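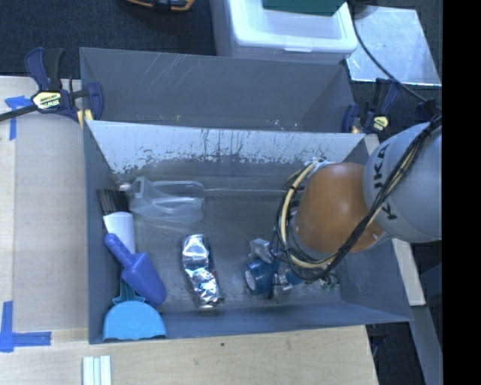 I spent most of November shopping for a whiteboard, a sentence I would have found sad when I was younger.

The old one at our office had reached the stage where nothing came off it. You could still read a lunch order from two managers ago, under the sales numbers, under a drawing of a duck. Jade Oakley wanted glass. Clive Goodall wanted another cheap one, "because we'll only ruin it," and I have to say he had the evidence on his side.

So I asked for quotes. Suvomton makes a glass board in 4 sizes and wanted $2,479 for the big one, mounting extra. Fellum sells a porcelain steel one for about a third of that, and their rep, Reece Garside, was very patient with me on the phone while I measured the wall with a piece of printer paper. It came to 82 inches wide – less the thermostat, which I forgot.

We bought the Fellum. It wipes clean with a dry cloth, it holds magnets, and it sits slightly left of where anyone would choose to put it. Glass looks better, but the regular kind won't hold a magnet, and the magnetic kind wants the strong little ones that pinch your fingers.

If you're buying one, get the wider pen tray. Ours holds three markers and we own eleven. Endang Oei keeps the rest in her desk and signs them out.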